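The Kuter mesh office chair, after eight months of daily sitting

I was not in the market for a chair. I was in the market for a desk, and I came home with a desk, a mobile whiteboard and a chair, because the Sivville outlet in Prullosance had all three on the floor and I sat down in the Kuter "just for a second" while they looked up the stock. I'm so glad I did!

The short version: black, mesh back, armrests, and a padded headrest up top. The headrest is why I'm writing this. I've had chairs with headrests before and every one of them pushed my skull forward like a hairdresser at the sink. On the Kuter it sits back far enough that you only meet it when you lean, and then it's right there. I take phone calls like that now. I've been told I sound more relaxed.

The room it lives in is a big shared one with a brick wall along one side, white desks, and plenty of traffic, so the chair gets used by whoever gets to it first.
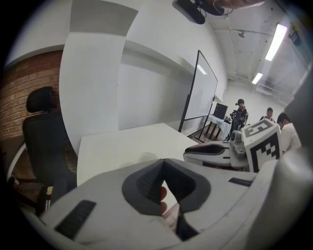
Prullosance reader: I have the same chair and love the back, but how are you getting on with the armrests? Mine catch the desk when I roll in, and I've ended up parking sideways.

Fair point, and I had the same trouble for the first week or so. The armrests go up and down with a button under the pad, and it took me an embarrassingly long time to find it (it's on the outside, toward the front, and it's the same color as everything else). Drop them two notches and they slide under a normal desk. If yours is a thick one with a drawer, I don't think there's a fix, and you may want the version without arms.

Assembly was fine. One hex key, one sheet of drawings, and a bag of bolts in two lengths that look identical until you try the wrong one in the backrest. Do the base first, stand it up, then get somebody to hold the back while you start the bolts by hand. I did it alone with my knee and it took 7 tries to get the first one to bite.

The mesh has held up really well. No sag that I can feel, and my back stays cool even in June, when this room gets properly stuffy by three in the afternoon. The seat is firm. I like firm — my old Brabec was like sitting in pudding — but if you want to sink into something, go and try it in person before you buy.
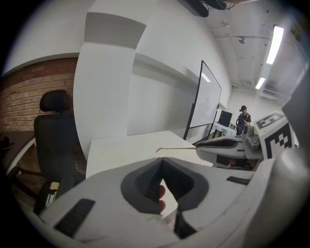 Height range is generous at both ends. The tallest person in our room and the shortest both get their feet flat and their elbows level with the white desk, and the lever is smooth enough that switching between them takes a moment. The casters are quiet on a hard floor, though they do collect hair and thread, so flip the chair over now and then and pull it all out with tweezers. Gross but satisfying.

Gripes: the tilt knob is stiff, and the care booklet is useless. I also wish the headrest cover came off for washing. A damp cloth does the job for now.

I paid 1102 with delivery, and I'd told myself 1000 was the limit, so there was some wincing at the register. I'd pay it again. I'm already trying to talk the others into a second one so I can stop racing people to mine in the morning.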